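Jury Duty Tips From Someone Who Just Got Home

Jan 10, 2019

I got called for jury duty at the Tredville courthouse and it ate up 2 weeks of my life, so you're getting a household tips post out of it whether you like it or not! I can't tell you a thing about how we talked it through in that room, but I can tell you plenty about keeping a house running when you have to be out the door before it's light.

First, read the summons all the way to the end. I stuck mine on the fridge under a magnet and forgot there was a back side with the parking rules on it. Parked in the wrong lot, walked forever, showed up sweaty. Now anything official gets opened flat on the kitchen table, both sides read, and the reporting time copied onto the calendar in fat marker.

Dinner. Our county pays jurors next to nothing, so I wasn't about to order takeout every night. I made a giant pot of lentil soup before I went in and froze it in flat bags (squeeze the air out, lay them on a cookie sheet, stand them up like books once they're solid). Baked potatoes do fine in the slow cooker too, wrapped in foil, on low all day. My husband called it potato court.

Clothes were the part I got wrong. They said "business casual" and I own one pair of pants that qualifies. I washed them at night, rolled them up tight in a dry bath towel, stood on the towel, and hung them over the tub. Dry by morning, mostly. Skip the heavy belt with the big buckle, you'll be taking it off at the metal detector in front of everybody.

The line for that detector was wild the day a big case was on down the hall. TV trucks, people yelling questions, a guy on a stepladder. I just kept my head down and held on to my coffee.

Now, your bag. Don't bring the big purse. Everything comes out at security and you'll be chasing lip balm down the belt with people sighing behind you. I switched to one zippered pouch inside a plain tote, and in it went my juror badge, bus money, reading glasses, mints and a folded tissue pack. No nail scissors! They took mine.

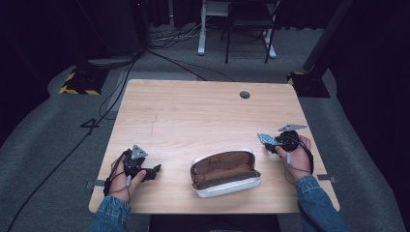
An open pouch with a brown lining.

If your pouch gets grubby, turn it inside out as far as it'll go, shake it over the trash, and wipe the lining with a damp cloth and one drop of dish soap. Leave it unzipped overnight. A sticky zipper loosens up if you rub a candle stub along the teeth.

Ifeanyi Ojo from my book club did jury duty last March and told me to pack a paperback, and bless him for that. There's so much waiting. I got through a 700 page family saga and half of a crossword book before lunch got interesting.

Last thing, save every parking stub and the letter they give you when you're done. Payroll wanted the letter, and mine was at the bottom of the tote stuck to a mint.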